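Projects > Shared Cell Practice > Reports > Interim Report 2

Print this page | E-mail this page

Interim report to the Osetti Fund
Operating rules for two-arm work cells used in teleoperation and data recording
Prepared by Yasmine Shawky, Wirklow Laboratory
Aug 3, 2025

1. Scope of the period

The grant covers the drafting, trial and publication of a set of operating rules for table-mounted two-arm cells. The first interim report, submitted in March, contained the draft rules and the hazard review. The present report covers the trial of those rules at Wirklow and at the partner site, Metwally, and the revisions that followed.

Spending is within the approved budget. One line (floor marking) was underspent and the balance has been moved to printing. No change to the end date is requested.

2. Trial results

A total of 758 recorded sessions were run under the draft rules at the two sites. Each session log was checked against the start and stop checklist. In 88 sessions at least one checklist entry was missing or filled in after the session had ended. Most of these were the entry for the emergency stop test. The form placed that entry on the second page, and operators who had the first page open at the station did not turn to it. The form has been cut to a single page.

There were no injuries. Two protective stops were caused by contact between the arms, both at Metwally, both during the return to the rest position. The draft allowed the arms to return at the same time. Rule 6 now requires them to return one after the other, with the left arm moving first.

3. Changes to the rules

Rule 3 (table contents). The draft required the work surface to hold "only task objects." Operators read this in different ways, particularly for lamps and other items that stay on the table from one task to the next. The revised rule has two classes, task objects and standing objects. Standing objects are listed on the cell sheet with their positions. Any standing object within reach of either arm is treated as an obstacle when speed limits are set.

Rule 4 (containers and lids). Open bins and trays are placed before the arms are enabled. A lid that is not part of the task is removed from the table. Clear plastic items need a separate entry on the cell sheet, as the Metwally operators reported difficulty judging their edges on the remote display.

Rule 5 (cable slack). Slack is checked with each arm at full reach and again with the elbow fully bent. The draft asked for the first check only. Cables on the floor are to be routed outside the operator's walking path or covered.

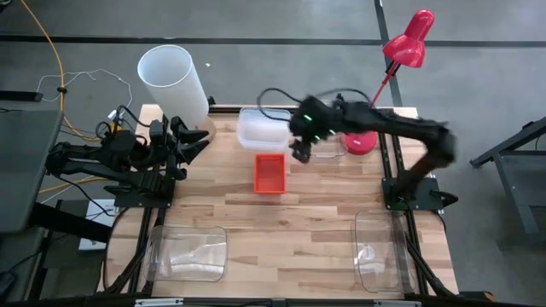 Rule 8 (entry to the cell) was the subject of most of the comments received. The draft prohibited reaching over the table while either arm was enabled. Zemia, which reviewed the draft as outside adviser, asked that the wording also cover the period after a stop command, when an arm may still be settling. The revised text sets a waiting time of 20 seconds after the stop indicator is confirmed. Wirklow has used this wait since the revision. Metwally will adopt it when its station software has been updated.

4. Open items

The treatment of mixed cells, in which one arm is teleoperated and the other runs a stored program, is not settled. The hazard review assumed one mode for both arms. A supplement is being written and will be sent to Zemia before it is tried at either site.

Training records at Metwally are held on paper and have not been matched to the session logs. Until that is done, the report cannot state whether missed checklist entries are more common among new operators.

5. Next period

Work planned: completion of the mixed-mode supplement, matching of the Metwally training records, a repeat of the checklist audit with the single-page form, and layout of the printed edition. The revised rules and the blank cell sheet are supplied with this report as Annex A and Annex B. Comments from the Fund on Annex A are requested before layout begins.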